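4. Setting up the Rumbridge floor-standing literature rack

Read this section before you open the carton with a knife. The top panel sits directly under the tape, and we sell a fair number of replacement top panels.

The Rumbridge comes in two widths. The steps are the same for both, but the wide one has an extra centre spine and will make you wish you had asked a colleague to stay back. Allow one person for the narrow model and two for the wide one.

4.1 Before you start

Lay the parts out on carpet, a blanket or the flattened carton. The pockets are clear acrylic and will pick up every grain of sand in your foyer if you slide them across tiles. Leave the protective film on for now. Yes, it is ugly. It comes off at step 9.

Check that you have the base plate, the uprights, the pockets, the header holder, the bag of fixings and the hex key. The hex key is taped to the underside of the base plate, where it has been overlooked by 34 customers this year who then rang us to say it was missing. It may of course be missing from yours. Look first.

4.2 Assembling the frame

1. Turn the base plate upside down. The side with the rubber feet faces you.

2. Stand the uprights in the two slots with the row of notches facing the front. The front is the edge with the rounded corners. If both edges look rounded to you, the front is the more rounded one.

3. Start all the bolts by hand before you tighten any of them. People who tighten the first bolt fully will find that the last one points somewhere near Perth.

4. Tighten with the hex key until the upright stops moving. Then stop as well. The threads are brass inserts and have no sense of humour.

5. Wide model only: fit the centre spine between the uprights, lip downward, and press until it clicks on both sides. One click is half a job.

6. Turn the whole thing the right way up and put it where you want it to live. Do this now, while it is light.

CAUTION: Do not lift the rack by the pockets, at this stage or any other. Lift by the uprights.

4.3 Hanging the pockets

7. Start at the bottom and work up. Hook the rear lip of each pocket over a pair of notches and push down. It should drop 5 mm and sit still. If it rocks, it is hooked over one notch only, and it will hold beautifully until somebody puts brochures in it.

8. Leave at least three empty notches between pockets for A4 material and two for DL. You can go closer if you don't want anyone to read the headings.

9. Peel off the protective film from one corner, slowly, pulling the film back flat over itself. If you rip it off in one dramatic sweep, the static will attract all the lint in the building to the panel you have just made beautiful.

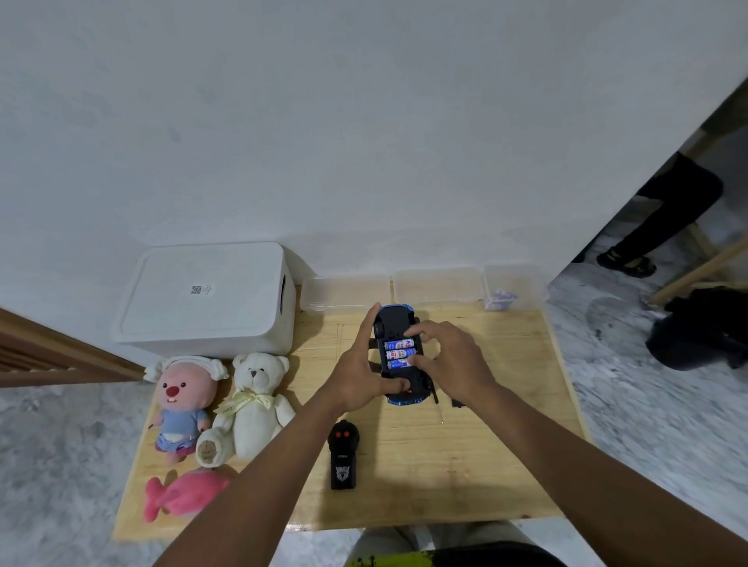 Sieglinde Ehlers wrote to us after the last edition of this guide and we have printed her letter with her permission. I followed steps 7 to 9 in order and my pockets still leaned forward like commuters asleep on a train. What fixed it was turning the top pocket's spacer clip around, because the thick end goes to the wall side and your drawing shows it going to the front. Please correct the drawing.

She was right, and the drawing has been corrected. If you own the earlier printing, the one with the green cover, cross out figure 12 and write "other way around" beside it. Everything else in the green edition still stands, including the coffee ring on page 3, which was on the proof and seems to be permanent.

10. Fit one spacer clip behind each pocket, thick end toward the wall. Wide model: one at each end.

11. Stand back two paces and look along the row. A pocket that leans has either a missing clip or a backward one. See Ms Ehlers, above.

4.4 Fitting the header

12. Slide your printed header into the holder from the side. Paper up to 400 gsm will go in without an argument. Anything heavier will go in once.

13. Drop the holder over the tops of the uprights. The logo on the end cap faces the back. We would prefer it faced the front, but we were outvoted by everybody who buys the thing.

NOTE: If you change the header often, don't bother taking the holder off each time. The graphic slides out sideways with a dry fingertip. For laminated graphics, trim the laminate flush at both ends or it will catch halfway and stay there.

4.5 Loading

Load the bottom row first. A rack filled from the top down is a tall, thin object with all of its opinions at head height. The heavy catalogues go in the lowest pockets, even if Marketing has other ideas about the heavy catalogues.

Each A4 pocket is happy with a stack as thick as your thumb. Past that, the front wall starts to bow, and a pocket that has been left bowed over a long weekend will keep the shape as a souvenir.

CAUTION: Racks standing near an automatic door should be fixed to the wall with the bracket supplied. A half-empty rack in a draught will go for a walk.

4.6 Cleaning and spare parts

Use lukewarm water, a drop of dish soap and a soft cloth. Do not use window cleaner, methylated spirits or paper towel. Window cleaner with ammonia in it turns clear acrylic a milky colour, and there is no step for reversing that.

Fine scratches can be polished out with the Kadrić paste, sold separately. Work in small circles, let it haze, wipe it off. Deep scratches can be covered with a brochure.

Spare pockets, clips and feet are kept at the Flostton warehouse. Address parts requests to Oda Aasen and give the number stamped under the base plate, so that we send you the right width. "The normal one" fits both descriptions equally well.

Section 5 covers the castor kit. Please don't fit the castors before you have read it, particularly if your floor slopes.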